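Enamel shelf, washing and sorting
September, started after lunch

Finally got to the enamelware. It has been sitting in the crate since the Jendincombe clear-out and I have been looking forward to it more than I probably should. 32 pieces by the packing slip, mostly bowls, a few mugs, two lids with nothing to sit on. The Trovia mugs went straight to the back shelf for the glaze people, who asked for them first.

What I wanted from today: a way of washing these that doesn't dull them, and a decision on which ones can go out on the tables for the kitchen afternoon and which stay in the cupboard.

Water first. I tried the tap as hot as it goes and didn't like it. Enamel is glass on steel and the two don't stretch the same amount, so a cold bowl dunked in very hot water is asking for a crack. Dropped to hand-warm, a small squirt of the plain dish soap, and it was lovely to work with. The dust came off in one pass. The brown film from the old shelf paper took longer: soak, wipe, soak again, and then all at once it slid away and there was the color! I had forgotten how deep these get when they're clean. You can see the windows in them.

Sponge notes. The green scrubbing pads are out, please don't use them on anything from this crate. I tested one on the underside of a chipped lid and it left a haze that I could feel with a fingernail. Plain soft sponge does everything we need. For the stuck spots, baking soda made into a paste, left 5 minutes, then the same soft sponge. One brown ring needed a second go and I still call that easy.

The Fleury cloths are good for drying but they shed for the first couple of washes, so run them through before using them on the dark bowls or you will be picking fluff off the walls all afternoon (I was).

Rims. These are where the trouble always is. Run a thumb slowly around each one, then look at it sideways under the lamp. Three have chips down to bare metal and one of those already has rust starting. Dried those with extra care and put them on the left of the cupboard with a strip of tape across. They're fine for holding pegs or string, not for food. A thin wipe of mineral oil on the bare spots should hold the rust off until somebody has time to fill them properly.

Color sorting was the fun part. I began by size, which is sensible and looked terrible, and then did it all over again by color and couldn't stop grinning. The reds and greens together are wonderful. I know they read as Christmas to some people but with that dark line around the top they look much more like an old shop counter to me. For the kitchen afternoon I'd like one red and one green at each place, the red for the sponge and the green left for whatever is being rinsed or sorted. Easy to say out loud, too: "sponge goes back in the red." 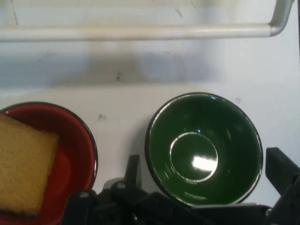 Workshop notebook, Vokbridge
Entry by: housewares bench
Filed under: enamel, cleaning, table sets

I'm very happy with that pairing. The yellow of the sponge against the red is so cheerful, and the black rims make the two bowls look like a set even with such different colors. The green is the one I keep going back to, it goes darker up the sides and the ring around the base catches the light beautifully.

One thing to sort out before the afternoon is the glare. Overhead lights bounce hard off a clean green bowl and anything small and shiny in the bottom could be difficult to see. Might try the side lamps with the ceiling ones off. Might also just be me fussing.

Sponge storage: wring it out before it goes back, and tip the bowl out at the end of the day. A wet sponge left sitting overnight leaves a mark, and gets smelly too. Swap for new ones after 72 hours of use or whenever they start to crumble at the corners.

Still to do: oil the chipped rims, find out if the two lids fit anything on the top shelf, wash the second lot of cloths, order more soft sponges (a box of 100 is silly but the small packs are nearly the same price). Also want to try stacking with a paper circle between bowls. I did a pile without and the bottom two stuck together, came apart with a horrible squeak, no damage.

Stopped at 4:40, hands like prunes. Mugs tomorrow if the glaze people bring them back.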